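Povmont Parcel Lockers: Questions and Answers for Building Managers
Last revised 2023-09-06

What does the Povmont service cover?
Installation of the locker bank, the controller software (Driteo), and repairs to doors, latches and the keypad. Electrical work upstream of the wall outlet is the responsibility of the building.

How much space is needed?
The standard bank is delivered in 3 columns and needs a level floor and a solid wall behind it. Leave enough clearance in front for every door to open fully. Banks placed in a corner need a filler strip on the hinge side, which can be ordered from Šimek with the rest of the hardware.

Does the bank need a network connection?
Yes, wired or cellular. During an outage the controller keeps accepting codes that were issued before the connection dropped. New deliveries cannot be registered until it returns.
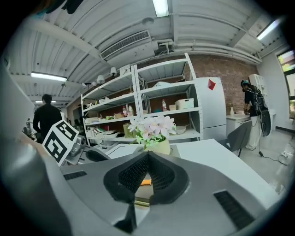 How long is a pickup code valid?
Six days by default. The building manager can shorten this to two days under Settings - Codes, but cannot extend it. Expired parcels are flagged in the daily report and remain in the locker until staff remove them.

A resident says the code was rejected. What should be checked?
First, the column number. Codes are tied to a column, and a code entered at the wrong keypad is refused with the same message as an expired one. Second, the phone number on file. Residents who changed numbers before the July update may still be listed under the old one.

Can a door be opened without a code?
Yes, with the manager key. Each use is written to the log with a time stamp. The log holds the last 300 entries and overwrites the oldest, so export it before it fills if your building keeps long-term records.

What items are not accepted?
Perishable food, live plants, liquids in open containers and anything that does not let the door close without force. Fragile household goods are accepted if boxed. Carriers are not required to check how an item is packed inside the box. 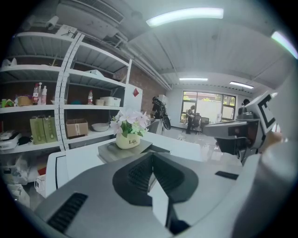

Ceramic pot on a tray.

Is damage to contents covered?
Damage caused by a faulty door or latch is covered by the service agreement. Damage in transit is a matter for the carrier. Fanotetti handles claims of both kinds and will forward a misdirected claim, though this adds time.

Who do we contact about billing?
Write to Marek Procházka in accounts and include the site number printed on the invoice. Requests sent through the repair form are not seen by accounts.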